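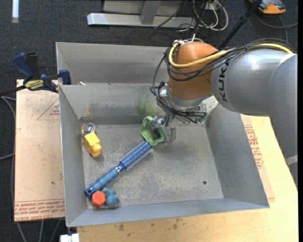
The new parking bays on Halonen Street have been in use since May, and I have now walked past them often enough to write down what is wrong with the layout.

The street runs one way, from the market end down to the bridge. Before the change there was parallel parking on the left and nothing on the right. The town has kept the left side as it was and added angled bays on the right, between the chemist and the bus stop. The angle is 70 degrees to the kerb, going by the drawing pinned up in the library. That is close to square on. A driver leaving one of these bays has to reverse most of the way across the lane before the car can be straightened.

At the top of the street this does little harm. The trouble is at the bottom, where the last bays end 7 metres short of the bus stop. The bus pulls in at a shallow angle and needs more than that, so it either stops with its back end out in the lane or waits for a parked car to go. The 82 is the worse of the two routes, being the longer vehicle. Kaisu Lehtinen, who catches it at ten to eight, has twice been let off in the road on the way home and had to step up between two bumpers.

Then there is the pavement. The bays have no wheel stops. Cars are driven in until the tyres touch the kerb, and the front of the car then hangs over the footway. I took a tape measure down one evening and got 145 centimetres between a van's bumper and the chemist's wall. A pram fits through that. Two prams do not, and neither does a pram and a wheelchair. The litter bin and the sign pole are on the same stretch, so the usable width is less again where they stand.

Raimo Kemppainen uses a long cane and follows the kerb line. He says the kerb is now useless to him there, as the cane goes under the bumper and he meets the car with his knee. Hilkka walks on the kerb side of him when they go to the chemist together. He has stopped going alone.

I wrote to the town about the wheel stops and had a reply within the fortnight, which I will give them credit for. The reply said that the layout was drawn up by Stornico, that it follows the same pattern used in Rullville, and that wheel stops were left out so the snow plough could clear the bays in one pass. I have been to Rullville and looked. The pavement there is roughly twice as wide and there is no bus.

The plough is a fair point. Stops that bolt down and can be lifted for the winter are sold by several firms, and Ristico has them in its yard car park two streets away. Someone from the town could go and look at them on foot.

My own list, in the order I would do it:

Take out the two bays nearest the bus stop and hatch the space.
Fit removable wheel stops to the rest.
Move the litter bin back against the wall.
Repaint at a flatter angle when the lines are next due.

The first and third need some paint and a spanner. The last would lose a bay or two, and I expect the shops to object.

Jarmo thinks the whole right side should go back to what it was. I don't agree, as the chemist does need short-stay parking and the old arrangement had people stopping on the zebra crossing.

Comments are open below. If you have measured the gap at the bakery end, please send me the figure and say what was parked there at the time.

Venla Eskola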